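# Keep the boring ones
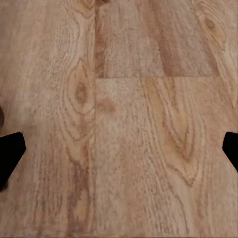
*Simulated gripper over a wood-grain surface, nothing between the fingers.*

I have a soft spot for frames like this one, and I'm aware that's a hard thing to get anyone excited about. Two black fingers, a lot of wood grain (someone had fun with those knots) and a little bit of something brown poking in at the left edge. If you were tidying up a set of examples for a robot to learn from, you'd probably bin it without a second thought. I did exactly that for most of April!

My argument, which I've been boring people at Hunham with ever since, is that we throw away far too much. We keep the grabs and the lifts, all the bits that look good in a talk, and then we're puzzled when the arm gets lost between one thing and the next. Well, of course it does. We've only ever shown it the exciting parts.

Karlijn Lambrechts disagrees with me, and she's not daft. Her view is that empty frames are cheap, they pile up, and before you know it the model thinks the safest thing in life is to hover. She's seen it happen on Tarnow, where they kept everything and ended up with an arm that dithered. Fair enough. I wouldn't keep everything either – I'd keep maybe one quiet stretch in three, and I'd pick them by hand for a while before letting a script loose on them.

Where I won't budge is on tables. People love a plain grey table in simulation, because it's quick and it doesn't distract anybody. But real tables have grain and joins and dark blotchy knots, and a learner that's never met a knot may well decide it's a thing to be picked up. Give it busy wood and nothing to hold, over and over, and let it find out that a pattern is just a pattern.

Dayana Arboleda and I went back through 16 of the old Ornik runs last week, and we'd cut nine of them down so hard that they started with the fingers already closing. No approach, no pause. I'd love to have those back, but I emptied the folder myself, so I've only got me to shout at.

Anyway, the next batch is going in with its dull bits left on. Karlijn has asked for a matching set with them trimmed off, and I've said yes.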